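## 3.2 Folding surface and cloth condition

Second part of the Solcombe laundry study. 260 items logged in total, whites and pastels mostly, all handled on a dark covered surface. Earlier rounds used a pale tabletop and edges got lost, esp. on whites, so we switched. Creases were scored by eye on the 9-point Rostano sheet before and after folding.

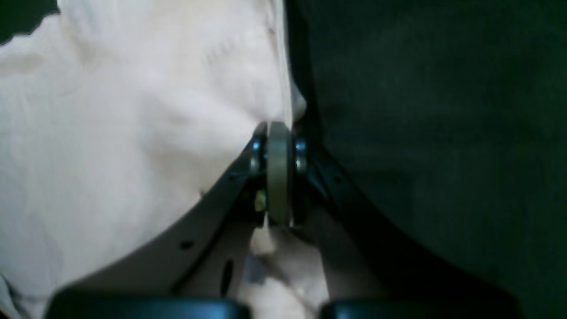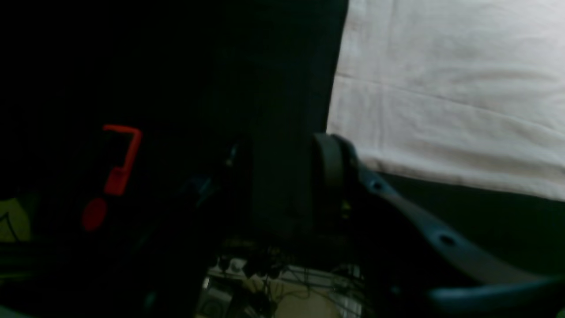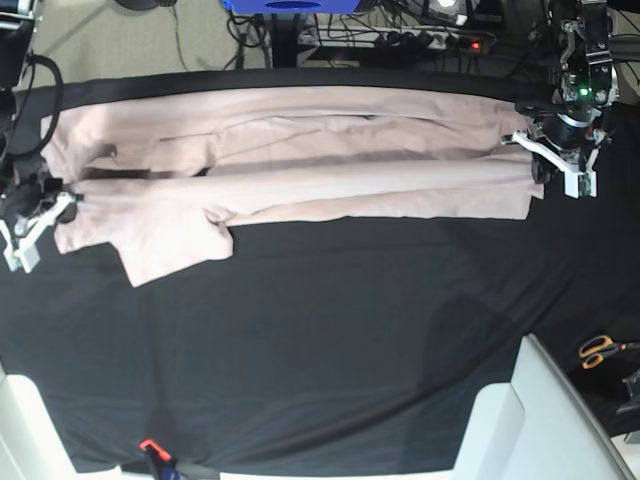

**Figure 4.** Cloth against the dark surface. First two panels, white fabric; last panel, pale pink long-sleeved garment with a lengthwise fold, one sleeve hanging down.

Sleeves were the main trouble. A long-sleeved top folded in half along its length gives a fairly tidy band, but a sleeve left outside the band pulls on the layer its joined to, and the lower edge puckers near the middle. Tucking the sleeve first helps. Costs time though. Of the long-sleeved items, 82 were folded sleeve-first and the rest body-first; scores for both orders are in Table 3.

White flat pieces behaved differently. No sleeves, no cuffs, but wrinkles travel: smooth one side and the slack turns up at the other. Mathew protocol says smooth from the center out. We followed it for sheets and dropped it for anything small, where one pull along the long edge did as well. Small pieces were also quicker to restart if the corners didnt meet.

Softness matters more than we expected. Thin cotton knits hold a shallow crease but won't hold a sharp one, so a "good" fold on a knit top would score as a poor fold on a pillowcase. Scores are therefore compared within fabric type only. Mixed fabrics went under the heavier one. Not ideal.

Drying was kept the same throughout, line dried indoors, no ironing. Items that came off the line stiff were shaken once and left flat until teh next session. Item 2409 (a fitted sheet) was removed from the set, elastic gone on two corners. Storage after folding, Sedier shelf units, is covered in 3.3 along with how well the folds lasted.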